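Reading the Walls: Brick Bonds in Downtown Seltura
Final project report, Local Building History

10 min read

I picked brick walls because I walk past a lot of them. My first idea was a report on storefront signs, and I gave that up after one afternoon when I found out how often signs get swapped and how little anyone writes it down. The walls behind the signs were still there, and they weren't all the same. On one building the ends of the bricks stuck out at you every few rows. On the one next door they didn't show at all. I wanted to know why, so I asked if I could change my topic in October and luckily the answer was yes.

The question I ended up with was pretty simple: what patterns were used in the brick walls of downtown Seltura, and can you use the pattern to make a decent guess at when a wall was built?

Some words first

I had to learn a bunch of vocabulary, and the rest of this report won't make sense without it, so bear with me. A row of bricks is a course. A brick laid so you see its long side is a stretcher. A brick laid so you see its short end is a header. The pattern you get from mixing stretchers and headers is called the bond.

Headers have a job. An old solid wall is really more than one layer of brick standing back to back (the layers are called wythes, which I still can't say with confidence), and a header runs through from the front layer into the one behind it and ties them together. If you take all the headers away you've got separate thin walls standing next to each other, and they need some other way of holding on, like metal ties.

The bonds I was looking for were these. Running bond is all stretchers, each course shifted half a brick from the one below. Common bond, which some books call American bond, is mostly stretchers with a full course of headers every so often. English bond goes back and forth, a course of headers and then a course of stretchers. Flemish bond switches inside every course, header, stretcher, header, stretcher, and it's the fancy-looking one.

The rule under all of them is that you don't want the vertical joints lining up from one course to the next. Lined-up joints make a weak line straight up the wall. Toy bricks follow the same rule by the way, and any kid who has built a tower out of straight stacks and then leaned on it knows what I mean!

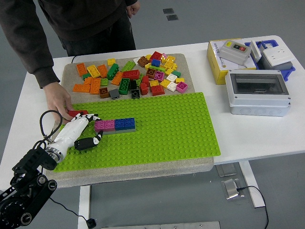 Red brick over the near end of the build.

How I did the survey

I drew a boundary on a map of downtown, from the rail underpass up to Lindemann Street and over to the river, and I walked every block of it. I only looked at walls I could see from a sidewalk or a public alley. For each wall I wrote down the address, which direction it faced, the bond, how many stretcher courses there were between header courses (if there were any), and whatever I could tell about the mortar. I also noted if it was a front, a side or a back, and this turned out to matter way more than I thought when I made the form.

My form was bad at first. I had one box for each building, and that assumes a building has one kind of wall. It doesn't! The second building I visited had a smooth front in running bond with very thin joints and then common bond down the whole side, with fat messy joints and a couple of bricked-up windows. I redid the form so each wall got its own line and started over from the underpass. That cost me a weekend and I was pretty grumpy about it, but I'd have been stuck later if I'd kept going.

By the end I had 51 walls. Two of those I couldn't sort into any bond because the paint was so thick the joints had disappeared, and I left them in the table marked as unknown.

For dates I used the old fire insurance maps at the library, which are gorgeous and also very addictive. They show the outline of each building and they're colored by material, so brick is one color and wood frame is another. If a brick building shows up on one map and it wasn't on the map before, then it went up somewhere in between. That gives you a window and not a year. Some windows are short and some are embarrassingly long. A few buildings have a date stone near the roofline and I was always very happy to see one, although a date stone only tells you about the wall it's sitting in.

What I found

Common bond wins by a mile. Nearly every side and back wall from the older stretch of downtown is common bond, and the fronts are mostly running bond in a harder, smoother, more even brick. The front brick was the expensive one. You put it where customers could see it, and you used the cheaper stuff around the corner. At some corners you can see the switch happen right at the edge, with the nice brick wrapping around for a little way and then stopping in a zigzag where it's toothed into the rough brick. I now point these out to people when we're walking and I've been asked to stop.

What surprised me was how running bond was used on those fronts. If the front layer has no headers in it, what's holding it to the rest of the wall? I couldn't see the answer from the sidewalk. The books give a few possibilities, like metal ties, or headers clipped so they don't show, with diagonal bricks hidden behind. The back of the old Kevis building has a spot where some of the face came down years ago and was never fixed, and in there you can see bricks set at an angle behind the face. It was the best moment of the project for me. I stood in an alley looking up at a hole for so long that my hands went numb.

Two walls are Flemish bond, and both are fronts. One is the bank on Lindemann Street and the other is a house that's now a dentist's office. The bank uses darker bricks for the headers so you get a kind of checkered look from across the street, and up close you stop seeing it. I didn't find any English bond. I really wanted to, and I went back to one wall behind the hardware store hoping I'd read it wrong, but no, it was common bond with the header courses unusually close together.

Can you date a wall by its bond?

Sort of. I want to be careful here because my first draft was a lot more sure of itself.

If a wall is plain running bond all the way around, sides and back included, it's probably a later building where the brick is a skin over something else, such as block or a steel frame. That worked well in my table. Every wall like that landed in the later maps or wasn't on them at all. The former Trondix warehouse is the clearest case, since its loading door was widened at some point and you can see block behind the brick at the cut edge.

If a wall has header courses, it's probably an older solid wall. That worked okay. It falls apart when somebody has built an addition and matched the old pattern to be polite, and there's at least one rear addition near the river where the header course is there but the bricks in it look like half bricks to me. I can't prove it. I'd need to see inside.

What I hoped for, and didn't get, was a pattern in the spacing. I thought the number of stretcher courses between header courses might go up over time as builders got more relaxed about it, or were in more of a hurry. I made a chart and it's a cloud. Early buildings and late buildings had the same spacing, and one long side wall changed its spacing partway up, maybe because a different crew took over, or maybe they just lost track. I like the second idea better but I've got nothing to back it up.

Mortar told me more than I'd planned for. Old lime mortar is soft and kind of sandy-looking, and newer cement mortar is hard and gray. On several walls someone had patched the old joints with the hard stuff, and the faces of the bricks around the patches had popped off. The preservation guides warn about exactly this. Soft brick needs a mortar that's softer than it is, so that water and movement go through the joint. Seeing it on a real wall, with the crumbs on the sidewalk under it, made me care about it more than reading did.

Trying out the bonds by hand

For the class presentation I wanted people to see how a bond behaves at a corner, because drawings of corners are horrible to follow. Toy bricks are handy for it. A 2x4 brick is twice as long as it is wide, and real bricks are close to that once you add a mortar joint, so headers and stretchers come out right without any fudging. Color helps a lot. If you give the headers one color and the stretchers another, Flemish bond pops out right away.

Corners are where it gets tricky. If you start a Flemish course at a corner with a header and do the next one starting with a stretcher, the joints don't shift far enough, and you need a skinny cut piece next to the corner header to push everything over. Masons call that a closer. I'd read the page on closers over and over and didn't get it until I'd built the corner wrong myself.
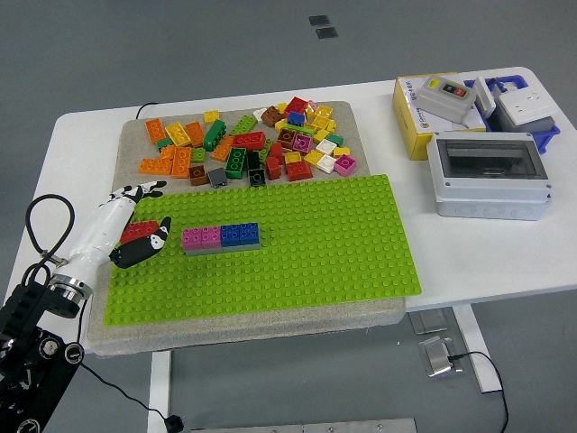

A comment on my draft pushed back on this part. It said a toy brick wall is held together by its studs, so you can get away with sloppy overlaps that would crack in real masonry, and that the person reading would come away thinking the bond was only for looks. It also said I should bring up mortar thickness again, because a bricklayer can lose or gain a little in every joint and a toy builder can't. I think that's fair on both points. I kept the section because it's about geometry, and corners are a geometry problem, but please don't take it as anything to do with strength.

The mortar thickness point sent me back outside, too. I measured joints on the side wall of the Kevis building and they really do wander. They get fat under the windowsills, where the crew must have been trying to hit a certain height, and then they get thin again.

What I'd change

I'd write down the brick size on every wall. I only started doing that halfway through and then it was useless, since I couldn't compare the early walls with the later ones. I'd also go out on cloudy days. Low sun is pretty but it throws shadows off every joint and I misread a couple of walls that I later had to fix.

I'd ask to go inside more. I got into one basement, under the dentist's office, and learned more from the back side of that front wall than from a whole block of sidewalks. The inside face is ordinary rough brick with mortar squished out of the joints and left there, since it was never meant to be looked at.

And I'd talk to the library sooner. There's a box of building permits that hasn't been indexed, and I found out it existed in the last week, when there was no time left to go through it. The permits should give actual years for a good part of downtown, at least for the later buildings. My table is going to the local history shelf along with this report, with the addresses in street order, so if anyone does open that box they can write the years straight into the empty column on the right.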